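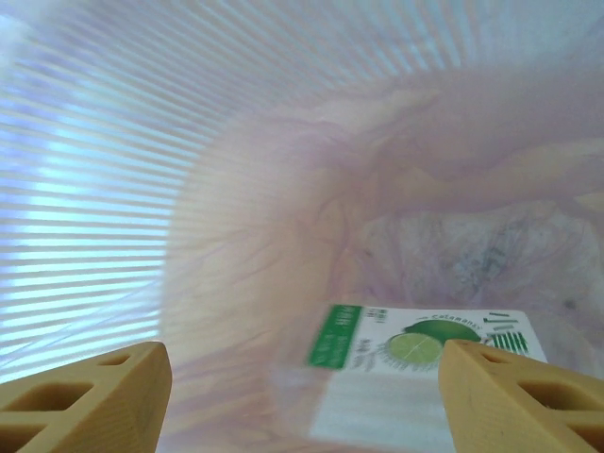
Small and white, easy to lose in a drawer.

How to Clear Out Old Product Boxes and Paperwork

Updated October 24, 2022

Quick one tonight. Did my own hall closet over the weekend and took notes as I went, so these are in the order I did them.

What you need
A trash bag, a recycling bag, scissors, a folder or big envelope, your phone. A marker. Clear table if you have one, floor if you don't.

Step 1. Pull it all out
Everything. Closet, junk drawer, top of the fridge, that shelf in the garage. Don't open anything yet. If you start reading manuals now you'll be there till midnight. Pile it up, get a drink, come back.

Step 2. Match boxes to things you still own
Hold up a box. Do you still have what came in it? No? Flatten it and recycle. I had a full box for a Prornari kettle that died two apartments ago. Manual still in the plastic.

Not sure what it's for? Check the side or bottom, there's often a model number. Type that into a search. Still nothing, put it in a maybe pile and move on. Keep the maybe pile small.

Step 3. Decide which boxes stay
I keep a box if:
- the return window is still open
- it's something I plan to sell (phones, cameras, good headphones)
- it has fitted foam and I'm moving soon

Everything else goes. Yes the nice ones too. A nice empty box is still an empty box.

Step 4. Look inside before you flatten
Do not skip this. Spare fuses, tiny screws, adapters, the weird little key. Found the missing charging cord for my Suninetti lamp taped under a flap. Had already bought a new one. Shake it, lift the flaps, pull out the cardboard insert and look behind it.

Step 5. Save the numbers
Serial number and model number are the bits you'll get asked for. Two ways:

Photo. Lay it flat near a window, no flash, get close and tap to focus. Zoom in after to check you can read every digit. 8 and B look the same when it's blurry.

Cut it out. Snip the label panel off the box and drop it in the folder. Write the name of the thing on the back, "hall vacuum" or whatever you call it, and the month you bought it.

I do both for anything over $200. Just the photo for the rest.

Step 6. Receipts
Store receipts fade. The shiny paper ones go blank faster than you'd think, especailly in a hot car. Photograph them the day you get them. Mine go in one album on the phone called Receipts. No subfolders, tried that, never kept it up.

Staple the paper receipt to the label you cut out. Staple at the corner so you don't punch through the total.

Step 7. Manuals
Most are online as a PDF. Search the model number plus "manual", download, save it, recycle the paper. Download it though, don't just bookmark. The page for my Ghasemi space heater was gone by March.

Keep paper for: furnace, water heater, anything with a pilot light, sewing machine. Things you need to read while your hands are busy or the power's out.

Step 8. Warranty cards
You may not need to mail them in. Read the card. Some only want the receipt, some want you to register online, and the deadline's usually in small print. If it's expired, toss it.

My one win here: the paperwork I kept saved me $109 on a repair. Paid for the folder, anyway.

Where to keep the folder
Same place as your lease or car papers. Not the kitchen, it'll get soup on it. Label the front in big letters so other poeple in the house can find it.

How often
Once a year for me. New stuff goes in the folder the day it's unpacked, so the yearly one is short.

Recycling note for Graltamgate readers: tape can stay on, foam and plastic film can't go in the blue cart. Boxes have to be flat or they leave them at the curb.

Next up is cords. Wish me luck.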